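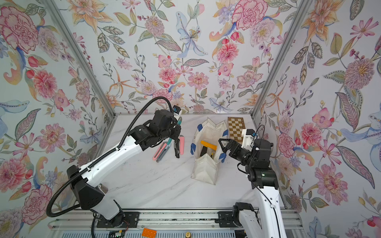

Hurarow Staff Newsletter | Facilities and Workplace Team

Winter parking and building access

The east lot at the Havdale building closes for resurfacing on Monday morning and stays closed for 4 working days. If you normally park there, please use the Babalola Street lot. The gate code is the same one you use now. Spaces along the north fence are kept for visitors and deliveries, and cars left there may be asked to move.

Bike racks are staying where they are. The covered rack by the loading dock was full most mornings in September, so we have ordered a second one. It should be in place before the end of January.

Badges: anyone whose badge was issued before the office move needs a new one. The old cards will stop working on the side doors first and then at the main entrance. Amarachi Balogun is handling replacements at the front desk between 9 and 11 each morning. Bring your old badge with you. If you have lost it, tell her before you come down so she can cancel it.

The heating on the second floor has been uneven since the cold weather started. Essam Gaber has had the contractor in and three valves are being replaced. Until that is finished, the rooms facing the street will be cooler than the rest of the floor. Space heaters are not allowed at desks, including the small ones that plug into a laptop dock. If your area is too cold to work in, call extension 1065 and we will find you a seat somewhere else.

Kitchen changes — the dishwasher on the first floor now runs at 3 p.m. and again at 6 p.m. Please load cups before then and leave the sink clear. Food left in the refrigerators on the last Friday before the break will be thrown out, labeled or not. The containers go too.

Lost property has moved from the mail room to the cabinet behind reception. It currently holds several umbrellas, a gray scarf, two phone chargers and a single child's mitten. Anything not claimed by the end of January goes to the donation box.

Holiday hours are posted at both entrances. If you plan to come in while the building is closed, send your name and dates to Kelechi Briggs so security has you on the list. The alarm will be set on every floor, and a badge alone will not turn it off.

The next update will come out after the break.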